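Trade Desk > Services > Interviews

05/10/2024
By Agnes Rønning

Renting a robot by the visit: Gudrun Fjeld on her trial of Saletti

Gudrun Fjeld has run Irkwood, a furnished rental business, for long enough to remember when the whole inventory was kept in a spiral notebook. She lets houses and apartments by the month, mostly to people who are between homes or in town for a contract. The furniture is hers and a lot of it is old. Since November she has been paying for Saletti, a service that brings a robot to a property between tenants and has it do part of the work of putting the rooms back in order.

I met her at the Irkwood office to ask whether it was worth the money. Nabila Kwok, who handles customer accounts for Saletti, joined us for the second half of the conversation at Fjeld's invitation.

What you pay for

Saletti charges Irkwood $119 a visit. For that, an operator drives out with the machine, unloads it, walks it through the property and stays until it is finished. A visit has to be booked 48 hours ahead. The customer fills in a form for each room, saying what should be where, and the operator goes over the form on arrival.

"The form was the first surprise," Fjeld said. "I had never written down where the cushions go. My people know where the cushions go. So I spent a weekend walking around my own houses with a clipboard."

She said the form has improved. The first version asked for distances from the wall, and she refused to fill that part in. The current one takes a photo of the room and lets her draw on it.

The work itself is simple to list. The robot picks up loose things from the floor and seats and puts them in bins that the operator sets out. It puts cushions back on sofas and chairs. It takes photographs as it goes, from a camera at the wrist, and the photographs are sent over with the report. It does not vacuum, it does not make beds, and it does not move furniture.

"I had one of the owners ask me if it could turn a mattress," Fjeld said. "No. It can't turn a mattress. I can barely turn a mattress."

How the trial started

Fjeld heard about Saletti from Holger Granström, who supplies her with linens and who had seen it at a trade day. She was not looking for a robot. She was looking for a way to get through turnovers with a smaller crew after two of her cleaners moved away in the same summer.

She had already tried Grasine, an agency that sends temporary staff. "Good people, most of them. But it was a different person each time, and every time I was explaining the house from the beginning. With Saletti I explain it once, on the form, and after that the only thing I explain is what changed."

The trial was set at eight visits, spread over properties of different sizes. She picked the properties herself and did not go easy. One was a ground-floor apartment with almost nothing in it. Another was a narrow house with a step down into the kitchen, and there the operator had to stop and bring the machine around through the back door. Three of the visits were to a house she calls the Vida place, after its former owner's dog, where the living room is full of upholstered pieces with carved frames and trim.

"That's the house I was worried about," she said. "If somebody pulls the braid off one of those, I can't go to a store and buy it. I have to find a person who still does that work, and then I have to wait for that person."

I asked if anything had been damaged.

"A lamp shade got dented at the narrow house. They paid for it and I didn't have to argue. On the old furniture, no damage so far. I check it every time and I will keep checking."

What went well

Fjeld was clear that the service saves her crew time in some rooms and not in others. Bedrooms are a wash. Her cleaners are fast in bedrooms, and having a machine in the doorway slows them down. Living rooms are better. They tend to have more things lying around in them, and the crew can work in the kitchen and bathrooms while the robot is busy.

She also likes the reports. Each one lists the objects picked up and where they were put, with the photographs in order. Tenants leave things behind – chargers, single earrings, a great many hair clips – and in the past it was one person's word against another's whether something had been in the room. She has already used a report to return a tenant's watch strap.

"I thought I would ignore the photos," she said. "Now I look at them before I look at the text. You're down low, lower than a person would normally look, and you see the front of the seat and the base. I found a loose strip of molding in one of them that I had walked past I don't know how many times."

The crew took longer to come around. Sheila Sowerby, who has cleaned for Irkwood since the early days, asked on the first visit whether she was expected to tidy up before the robot arrived. She was told no. She tidied up anyway, and the operator had to ask her to leave the second room alone so there would be something to do.

"Sheila still thinks it's slow," Fjeld said. "She's right, it is slow. But she has stopped staying late on Fridays."

What did not

Her complaints are mostly about soft and shapeless things. Plastic sheeting is the one she raised first. It slides, it folds over on itself, and the robot sometimes takes hold of a corner, lifts, and comes away with nothing. Thin cloth can be the same. When that happens the machine tries again a set number of times and then asks the operator, who usually just picks the thing up by hand.

"So there I am paying for a robot and watching a man pick up a sheet," she said. "It's a small thing. I still noticed it."

Kwok did not dispute this. She said sheeting and thin fabric were the items that most often end with the operator stepping in, across all of Saletti's customers, and that they are marked that way in the report so the customer can see it.

"We could leave that line out and the report would look nicer," Kwok said. "Then Gudrun would be standing in the room and see it happen, and she wouldn't believe the rest of the report."

Cushions are a different problem. The robot can lift a cushion and set it down, and it will generally end up on the right seat. Getting it to lean at the angle Fjeld wants is less certain. Kwok said the software aims for a position that will not fall over, and that this is not always the position a person who furnishes houses would choose. Customers can mark a cushion as "leave for staff" on the form. Fjeld has done that with a few.

There is also the matter of tight spaces. A room with a lot of large pieces leaves the arm few ways in, and the operator may have to bring the base around to the other side of a table or a cabinet and start over. Fjeld said one living room took most of a morning for that reason.

I asked Kwok how the machine deals with delicate trim. She said the operator goes around the room first and marks parts of the furniture that the fingers should stay away from. Fringe, cord and carved wood are marked by default. The arm can pass near them but should not close on them. The wrist camera is running the whole time, and the operator watches that view on a tablet and can stop the arm with one button.

She opened a picture of a living room pass on her laptop and turned it toward us. The gripper is at the bottom with its fingers open, and past it there is a brown and cream chaise with a scrolled arm and a big cushion leaning against the back. Blue plastic sheeting shows on the floor and again on the right. Fjeld leaned in to look at the fringe along the top of the arm before she said anything else.
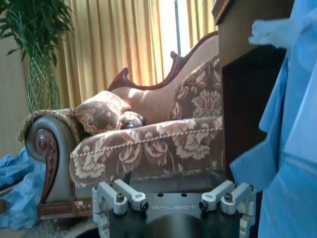

Whether she will keep it

Fjeld has signed on for another stretch after the trial, with changes. She has taken the bedrooms off the form. The apartment with almost nothing in it is off the list too, as her crew can finish it before the operator has unloaded. She asked for a lower rate for single-room visits and did not get one, though Kwok said it was being looked at and wrote something down.

She would like to be able to book with less notice. Tenants leave early, or they ask for one more day, and a booking made two days ahead often has to be moved. Saletti does not charge for the first change to a booking. It charges for the second.

I asked what she would tell another landlord.

"It depends on what's in the house. If it's all flat-pack and bare floors, you don't need it. If you have a lot of stuff and not many people, have them come out once and watch the whole visit yourself. Don't go and get coffee, like I did the first time. And put the lamps up high."

Kwok asked her whether the lamps could be added to the form as a standard question. Fjeld said she had assumed they already were, and the two of them went back to the laptop to check.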